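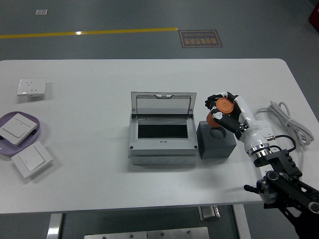
Home Projects Year 2 Reports Contact

Wiring Parts Layout - short report
Shirin Kiani, Bolesham group
12 Aug 2024

Aim: get the parts for one small room circuit laid out so a beginner finds the right one without asking. No mains, nothing live at any point.

Parts on the table. Gray distribution box with the smoky flip-up lid, middle. Socket plate and the two rocker switches on the left, one switch in the lavender tray. Foam block with the round hole goes right up against the box. White cable coiled on the right side, out of the way.

What we tried. First layout in February had everything in one row. Bad. People reached across the open lid and knocked it shut. Second layout puts the box in the center and wall plates all one side. Much better, average time to pick the parts went from 32 seconds to 30, so not huge, but fewer wrong picks which was the point realy.

Problems
- plates slide on the white top, tray only big enough for one lying flat
- lid has to be open before you start or the times dont compare
- foam block moves if you bump it, needs tape

Next: bigger tray. Label the switches. Azadeh wants to test with the Lotska plates aswell, they are thicker.

Comments (3)

azadeh t: you forgot to say the lid was closed for my first run, so dont count that one
Akbari: did you try the tray on the right?
shirin k: no, cable is there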